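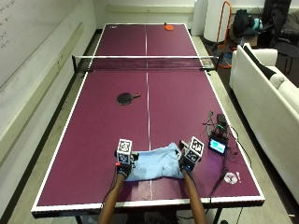
Stukthorpe, March

Table surface friction and bounce, continued from the Incombe visit.

Purpose of this round: find out whether the refinished top plays the same across its whole area, and whether the complaint from Incombe (ball "dies" near the ends on their table) can be reproduced on ours. Same maroon-purple finish as theirs, different batch of lacquer. Lombardi supplied both batches and will not say what changed between them beyond "flow additive".

Method as before. Ball released from 300 mm by the vacuum tube, rebound height taken against the scale with the microphone as a check. The microphone gives the interval between first and second contact, and height follows from that. Where the two disagree by more than 2 mm the drop is thrown out and repeated. Five drops per position, same ball throughout, ball changed only if it fails the roll test on the glass plate.

Positions are on the grid Viola Lo Presti drew up, numbered from the net outwards, left court then right court. I have stopped taping the markers down. The tape lifted a small amount of white from an edge stripe last time and it took longer to put right than the measurements did. Markers now sit loose and come off before each drop.

Net stays on. Took it off for the first series last month and the clamps did not go back to quite the same place, so the grid origin moved. Viola spotted this from the numbers before I did. Those results are kept in the old folder but should not be pooled with anything from here on.

Rebound, middle of each half: 231 to 233 mm, very tight. Along the centre line slightly higher on the near court, 234, within scatter. Last two rows before the end line: 229, 230, 229, 228. So there is a drop of 3 or 4 mm, which is real but small. A player would have to be very good or very fussy to report it. The Incombe table lost 8 mm over the same distance. Not reproduced, then, or only weakly.

Two candidates for the difference:

(a) Undercarriage. Our frame has the cross member further out. Raffaele De Luca measured theirs while he was there and has the sketch somewhere. Top is the same thickness to within what the calipers can tell.

(b) Moisture in the board. Their hall is unheated overnight. I have no humidity log from Incombe and the figure they quoted over the phone was a guess.

I favour (a). Test is easy: add a packer under the end of our top, see if the last row comes up. Remove it, see if it goes back down.

Packer test done after lunch. 12 mm birch packer, wedged finger tight under the end rail at the centre. Last row went to 232, 231, 232. Packer out, 229, 228, 229. Good enough for me. It does not rule out (b) but it shows support alone can account for a shift of this size at our end.

Friction. The sled is still the weak point. Static values are all over the place and I have given up quoting them. Sliding values on the painted lines come out lower than on the maroon, 0.44 against 0.51, with the sled dragged lengthways at constant speed. Across the table the lines are too narrow for the sled to sit on, so no comparison. The edge stripe at the end is wide enough to carry half the sled and gave a value in between, as you would expect. I would like a smaller sled. Raffaele has offered to turn one up from the Watora offcut if somebody gives him a drawing with tolerances on it this time.

Wiped the whole surface with water only and repeated six of the positions once dry. No change in rebound. Friction on the maroon up by 0.02, on the lines unchanged. Suspect handling grease from when the top was moved. Future runs to start with a wipe, and the time of wiping to be written down. I did not write it down.

Load on the end rail: the scale under the leg read 1,275 g heavier with the packer in. Not sure what to do with that figure. Noted for completeness.

Gloss readings not taken, meter is at Incombe. Needs to come back before the next batch arrives, as it is the only quick way we have to tell one lacquer from the other without cutting a sample.

To do:
Drawing for small sled, with tolerances (me)
Humidity logger to Incombe, leave for two weeks under the table, not on the radiator shelf
Ask Lombardi again about the additive
Viola to rerun the last two rows with a fresh ball, blind to which end has the packer
Check whether the older top in the store has the same cross member spacing. If it does it saves us building one.

16.40, stopped. The vacuum tube is releasing late on about one drop in ten and the foot valve wants a new washer. Late drops show a slight sideways drift on the second bounce, so anything from position 22 onwards in the afternoon series should be treated with care until repeated.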